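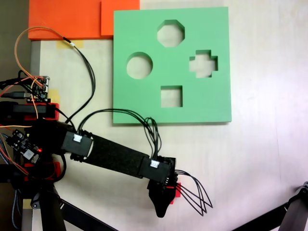 Figure 2. Tabletop arm and foam sorting board with four cutouts.

4.2 What the checklist covers

The Jositz checklist asks for a fixed board position, a marked tabletop and cables kept clear of the work area. We doubt that the last item means much as written. "Clear" is never defined, and the two sites that scored our setup, Plorkville and Strobel, disagreed on it in 51 of 1468 trials. Neither site was careless - the rule simply leaves the call to whoever holds the form. Seven of the disputed trials were later dropped under the Kumeck protocol, which gives no distance either. Until a rule states a distance and says when to measure it, we see little reason to report compliance as a result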